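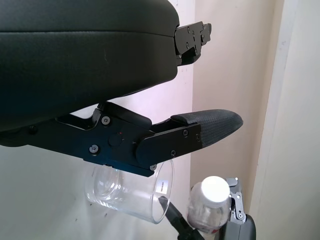 *Notes: Veerle Hendriks. Handout for Table Service Basics, session 7 (pouring, cups and glasses). Updated 26 January 2019*

Bring this sheet back next time, we're still on it in March. Printed copies by the door, don't take two.

**What we cover**

- plastic cup vs. glass tumbler
- bottle to glass, no drips
- clearing and resetting

Reading: the Zapata booklet, chapter 4. Skip the part on stemware for now.

## 1. Cups first

Clear plastic cups are light. Everybody squeezes them. Thin wall gives, water comes up over the rim, sleeve gets it. Hold low, near the base, fingers spread a little. Ridges on the side help your grip, the rim doesn't — keep off the rim altogether, somebody drinks from that.

Check each cup before it goes out. Tilt it, look through the side at something pale. A wall or a sheet of paper will do. Cracks show as a white line. Cracked ones go in the bin, not back on the stack (yes, even if you only have a few left).

Stacks: max 6 high for the exercise. Higher and you'll be chasing them across the floor. If two stick together, twist, don't pull.

## 2. Bottle and glass

Glass stays on the table. Most of you pick it up to meet the bottle, old habit from home. For this course: glass down, hand off, pour from the guest's right. There are other schools on this, Zerent teaches the opposite for banquet work and that's fine, but the practical is graded our way.

Short wide tumbler is the easy one. Low center of gravity, wide target. Tall narrow glasses come in the next session.

Order of work:

1. Glass set down where the guest can reach it without leaning.
2. Open bottle away from the table. Cap in pocket or on tray.
3. Hold bottle around the middle. Plastic ones buckle when you grip too high up, and when they buckle they spit.
4. Neck over the glass, not touching. A finger's width of air.
5. Tip slowly. Let the first bit run down the inside wall.
6. Stop at two thirds. Small turn of the wrist, then lift.

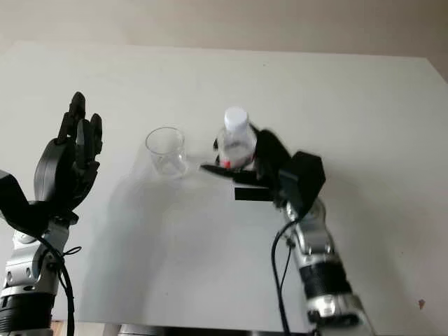
The wrist turn is what takes practice. Quarter turn, no more, and do it before the neck comes up. Turn too late and the last drop lands on the cloth. Igor Zeman's group did it over dry paper towels last term and counted the spots — good drill, do it at home over the sink.

Still water only until you pass the basic pour. Fizzy foams up, you wait, you top up, whole diffrent rhythm. See the Pristach worksheet, second page.

Free hand: stays open and out of the way. Not behind the back, not on the table edge, definately not on the guest's chair. If you carry a cloth it goes over that forearm.

### Common faults

- Neck resting on the rim. Chips glass, looks bad.
- Pouring from too high. Splash.
- Watching the bottle. Watch the level in the glass.
- Talking while pouring. Finish, then talk.
- Filling to the top to be generous. Guest can't lift it.

## 3. Table set-up for practice

White surface, plain, no cloth at first. Spills are hard to see on white so look from the side, low, toward the light. Wipe between turns. Keep everything you aren't using off the table: phones, pens, keys, your lunch.

Put the glass a bit left of center, bottle comes in from the right. Left-handers mirror it. Pilar Valdebenito has the left-handed version of the checklist, ask her.

Bottles: part full is harder than full, the water shifts as you tip. Start full, then half, then nearly empty. With the last one you tip a lot further than you expect and the neck drops. Raise your elbow.

## 4. Clearing

Empty glass: pick up low, same as the cup. No fingers inside, ever. Plastic and glass never in the same rack. Plastic cups used once go to recycling, rinsed. Keleo racks for tumblers, open side up until dry, then turned over.
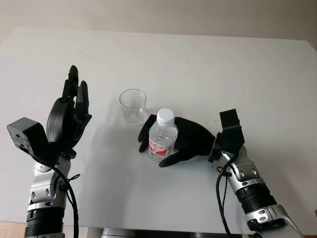

Marcela Kuruc asked whether two thirds is right for a short tumbler, as where she works they go to half and come back more often. Her point was that guests like being looked after, and a half-full glass is easier for older people to lift. Fair. For the practical stay at two thirds, but half is fine on the job if the house wants it.

## For next time

- 7 clean pours in a row, still water, half-full bottle. Write down which ones dripped.
- Read Zapata ch. 4 again, esp. the page on grip
- Bring one clear tumbler and one bottle, any brand, label off
- Otakar Zeman has the sign-up list for the practical

Shoes: closed toe please. Floor tiles get slippery.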